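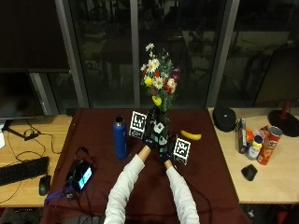 I have been meaning to write up the Steltlow weekend since I got back, and it's now 8/13/19 and my notebook is still sitting in the bag with a squashed banana, so here goes before I forget the lot.

For anyone who hasn't come across it, Steltlow is an old rope works that was turned into studios in 2007, and every summer the people who rent them throw the doors open for a couple of days of talks, stalls and having a go at things. I'd never been. I always thought it would be a bit grand for me (I knit, I darn, I once made a very bad lampshade) but Siobhán Cullinane was giving the Saturday talk and I've followed her mending work for years, so I booked the train and told myself I'd be brave.

The talk was called something like Whose Hands, and it was about who gets to be called a maker. She grew up with an aunt who took in alterations at the kitchen table, and she said that in all the years her aunt did it she never once heard anybody call it craft. It was just "the sewing". Then a gallery showed some of the same techniques - same stitches, same sort of cloth - with a price list at the door, and suddenly there was a whole vocabulary for it. She wasn't bitter about this, she was very funny in fact, but you could feel the room shift in its seats a bit. The woman next to me was nodding so hard her glasses slid down.

I've been chewing on it ever since. My gran knitted for the whole street and I don't think she was paid for any of it, apart from in eggs. Would she have wanted to be called an artist? She'd have thought you were being cheeky. But I think she'd have liked someone to ask.

After lunch (a very good onion tart, a very small one too) I went to a session run by Skadow, who are a group of weavers and printers sharing one big room and one set of bills. They do a thing where anybody can come in on a weekday evening and use the looms for nothing, as long as they teach somebody else what they've learned before they leave. That's the whole deal. No forms. They have 58 people on their list now and a waiting list for the big loom, and they were quite open about how close they've come to packing it in. The boiler went in February and they wove in coats for three weeks!

What I liked was that they argued in front of us. One of them thinks they should take the money a developer has offered to do "creative workshops" in the new flats down the road, because money is money and the looms need parts. Another one thinks it would turn them into wallpaper for a building most of their regulars could never afford to live in. They'd obviously had this row many times and they had it again, quite politely, with a room full of strangers watching. I came down on one side while I was there and on the other by the time I got to the station. I still don't know.

Sunday I'd signed up for a banner workshop, which I nearly skipped as my feet were killing me. So glad I didn't. We were in groups of nine round long tables with a heap of felt and old curtains, and you had to make a banner about something on your own street you'd like changed. Nothing big, they said, start with your own front door. I did mine about the bench outside our library that got taken away and never came back. BRING BACK OUR BENCH in mustard on green, with the second B the wrong size because I ran out of mustard. The lad across from me did a bus timetable with all the crossed-out buses sewn over in red, and it was brilliant, properly brilliant, you could have hung it in the council offices and nobody would have needed a word of explanation.

I'm a slow sewer and I'd only got as far as BRING BACK OUR BEN when they called time, so for a while it looked as though I was campaigning for a missing man. Finished it on the train.

A few grumbles. The tickets were steep for a weekend that had so much to say about who gets left out, and when somebody put their hand up and asked about that on Saturday the answer went round the houses a bit. There were some free places, apparently, but I hadn't seen them mentioned anywhere when I was booking. And the last talk was almost all slides of a project called Sindov, with a lot of long words and very few actual people in it. I drifted off. I may have eaten a biscuit quite loudly.

But I did buy a little book by a quilter who signs herself just Qin, which is all about piecing from work clothes, overalls and tabards and so on, and keeping the name badge holes in. I've read it twice. I've got two of Dad's old work shirts in the airing cupboard that I have never known what to do with, and now I've got an idea. I haven't dared cut anything yet.

The banner is hanging over the back of a kitchen chair at the moment. I showed it to the woman on the library desk and she asked if she could borrow it for the window, so it's going in on Thursday once I've unpicked that B and done it again. If anyone has a scrap of mustard felt going spare, even a bit the size of a beer mat, let me know in the comments and I'll send you the postage.

Share this post
3 shares | 9 comments

Get new posts by email. Enter your address to subscribe. You can unsubscribe at any time.

This site uses cookies. By carrying on reading you agree to their use. OK | Find out more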